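Flekska Opens Second Phase of Household Demonstration Program

QUEZADA, 7th November — Flekska has begun the second phase of its household demonstration program, in which trained operators carry out everyday tasks by hand so that robots can later be taught to do the same work. The new phase is devoted to drawers, cabinets and other places where small items are kept together. It will run through April.

The program, known as Perkeo, is conducted jointly with Flanderix, which supplies the hand-held grippers and maintains the software used to review the recordings. Under the agreement between the two organizations, Flekska is responsible for the selection of homes, the training of operators and the preparation of the finished material.

In the first phase, operators worked at tables and open counters, where most objects stood apart from one another and could be reached from several sides. The second phase moves the work into furniture that is already in use. Operators have been instructed to leave the contents of each drawer as the household keeps them, and to refrain from sorting or removing items before a session begins.

"A drawer in a real home holds scissors, cords, boxes and a good many things that do not belong together," said Isauro Solís, director of the Perkeo program. "We ask our operators to work with what they find. If a robot is going to be of any use in a kitchen or a hallway, it has to be shown those drawers and not a tidy version of them."

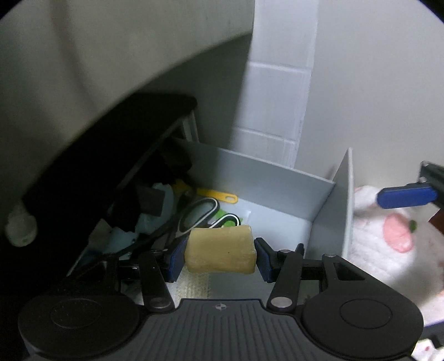
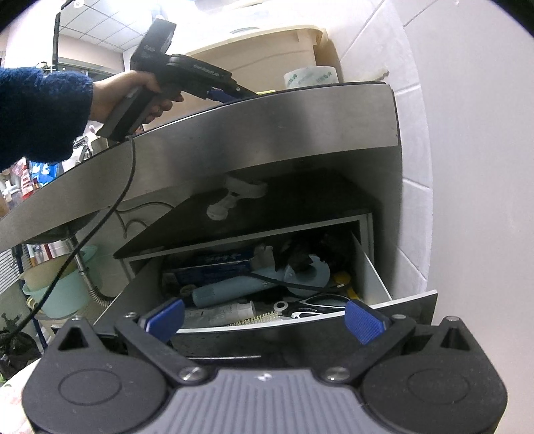
Hand-held gripper at an open household drawer, Perkeo program, second phase.

Each operator uses a two-finger gripper that is opened and closed by hand. A camera mounted on the tool records the movement of the fingers together with the objects near them. The operator's own motion serves as the demonstration, and no robot needs to be present in the home. A separate group of sessions will be carried out by remote control at the Flanderix laboratory, where operators will guide a robot arm through a smaller set of the same tasks. The two kinds of recordings will be compared at the close of the phase.

The task list for the second phase covers picking up a single item from among others, placing an item in a drawer that is partly full, and handing an item to a second person. Operators are asked to complete each task at an ordinary pace. Attempts in which an item is dropped or the fingers close on the wrong object are kept and marked as such, and are reviewed separately from completed attempts.

Flekska has engaged 18 operators for the period. Each completes a training course of 7 days before the first home visit, including instruction in the handling of the gripper, the safe use of household tools and the treatment of private property. Electrical appliances may be moved only when they are switched off, and sharp items are to be taken up by the handle wherever possible.

About 70 homes in Quezada and the surrounding district are expected to take part. Participating households sign a consent form that describes what will be recorded and how long the recordings will be kept. Residents may ask that a particular room, cabinet or drawer be left out, and they may withdraw from the program at any time before the recordings are released for training. Letters, identity papers and medicines with a name on the label are to be set aside by the resident before the visit.

"People have been generous in letting us in," Mr. Solís said. "In return we owe them clear rules about what we record and a room left in the condition in which we found it."

Review of the material will take place at Flekska's offices. Reviewers will check that the gripper's fingers remain in view, that the start and end of each task are marked correctly, and that no resident can be identified from the recording. Sessions that do not meet these requirements will be returned to the operator with written remarks, and may be repeated with the consent of the household.

A report on the first phase has been delivered to the program partners. A summary of the second phase will follow once the remote-control sessions have been completed. No decision has been made on whether the program will be extended to workshops and small stores.

Households in the Quezada district that wish to take part may register at the Flekska front desk during regular office hours. Applicants will be contacted by the program office to arrange a first visit.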